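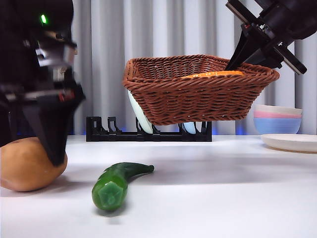

Food and Society, Unit 4: How the Potato Won Europe Over
Instructor: Raluca Bogdan
Office hours: 16 Prenthorpe Hall, mornings, knock loudly

Read before class: Takagi, chapters 2 and 3. Chapter 1 is a long thank-you to her editors and can wait.

1. The slow start

Spanish ships brought the potato over from South America in the 1500s. Europe looked at it and went back to its bread. The plant wasn't mentioned in the Bible, it grew underground, and it belonged to the same family as deadly nightshade. Some people blamed it for leprosy. Farmers fed it to pigs, who raised no objections.

It took the better part of 200 years for most of the continent to come around. Keep that in mind when a textbook tells you that useful things spread quickly.

2. What changed minds

Mostly hunger. Grain harvests failed, and armies marched through and took whatever was in the barn. A potato can sit in the ground until the soldiers leave, which suited peasants very well. It also gave more food per acre than wheat and needed no mill. That last point did not please the people who owned mills.

Rulers helped, or said they did. Frederick the Great ordered his subjects to plant potatoes. You will also meet the story of the guarded field, where soldiers were posted to make the crop look worth stealing. It gets told about Prussia and about France, which should make you a little suspicious of both versions.

3. The bill comes due

Ireland is the case everyone knows. By the 1840s much of the rural poor lived on potatoes and very little else, and a great many of them grew one variety, the Lumper. Blight arrived in 1845. Food went on leaving Irish ports while people starved. We will spend the second half of class on why "the crop failed" is a weak answer to an essay question. I have read it 30 times and my opinion has not moved.

Terms to know: tuber, blight, monoculture, subsistence, conacre

For discussion
Who gains when a poor family can feed itself from one small plot? Include the landlord in your answer.
Where does Haruna Takagi disagree with Dvorak about rents, and does either of them prove it?

Response paper: two pages, due at the end of April. The font size is 12. I own a ruler.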